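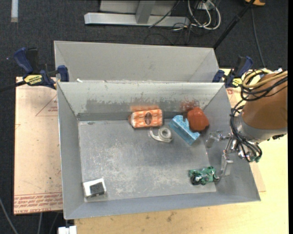
## Why metal bins get scratched

Sheet metal is metal that has been rolled flat and thin. It can be cut and bent into a bin with sloping walls. A bin like this is useful for mixed things, such as a toy motorcycle, a tape dispenser and some blocks.

**Scratches.** A scratch is a very shallow groove. It forms when something hard is dragged across the floor of the bin. The groove reflects light differently from the smooth metal next to it, so it can look like a pale line.

**Scuffs.** A scuff is a patch of many tiny scratches close together. They scatter light in all directions and the patch looks cloudy.

**Rubbed colour.** Friction can pull small amounts of colour off one surface and leave them on another. A wax crayon works in the same way. An orange smear on a grey wall is colour of this kind, or something very like it.

**Peeling.** Some surfaces have a thin outer layer. If it chips, the darker material underneath shows through. The edges of a chip are weak, so the gap tends to grow.

### Sloping walls

When a small object lands on a slope, gravity pulls it down towards the floor. The top of the bin is wider than the bottom, which leaves more room for hands.

### Try it

1. Find an old metal lid. Ask an adult first.
2. Rub a wax crayon on it 5 times.
3. Tilt the lid under a lamp and look along the surface.
4. Draw the marks you find.

Text: Maximiliano Pacheco, Okeck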